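In defence of the clothes rail

I got rid of my wardrobe in March and I haven't missed it once. It was a great brown thing with doors that never shut, and it took up a whole wall so that I could forget what was in it. Now I have a rail, a handful of hangers and a chest of drawers for the pants and socks, and I get dressed in half the time.

People are oddly cross about rails. My sister says they make a bedroom look like a jumble sale. The woman in Ovent, where I bought my curtains, told me everything would fade (I live in a north-facing flat, so chance would be a fine thing!). And yes, there's dust. I give the shoulders of my good coat a shake now and then and carry on with my life.

What I like is that a rail tells you when to stop. Mine is full at 29 hangers. When I want a new shirt, an old one has to go to the charity shop on Seixas Road, and I've become quite ruthless about it – goodbye, mustard corduroy. With the wardrobe I just shoved harder. I found 53 items in there when I emptied it, and seven of them were black cardigans.

I'd also like to speak up for the plain white plastic hanger. I've had the padded satin ones, and the wooden ones that weigh more than the blouse, and I keep coming back to plastic. You want a curved top, a straight bar along the bottom for trousers, and a hook that goes over the rail without a fight.

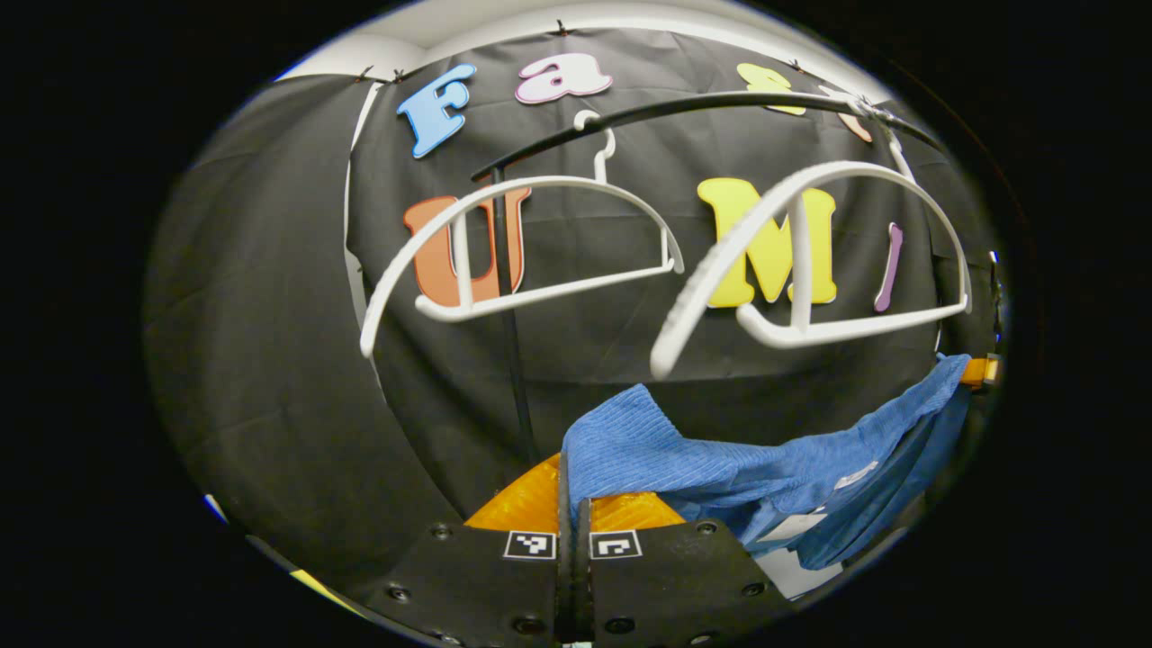

Marion at the allotment tells me I've got this all wrong, and that knitwear should never go near a hanger because it grows shoulders like a rugby player. Fold it, she says, and put it in a drawer. I've a jumper that proves her point, so I'll give her the knitwear. Shirts, though, stay up.

I do still leave things draped about the place when I come in tired. A rail won't cure that, but then the wardrobe didn't either, and at least the rail is four steps from the door and has nothing to open. I'm putting up a second, shorter one in the hall next, for coats and the dog's lead.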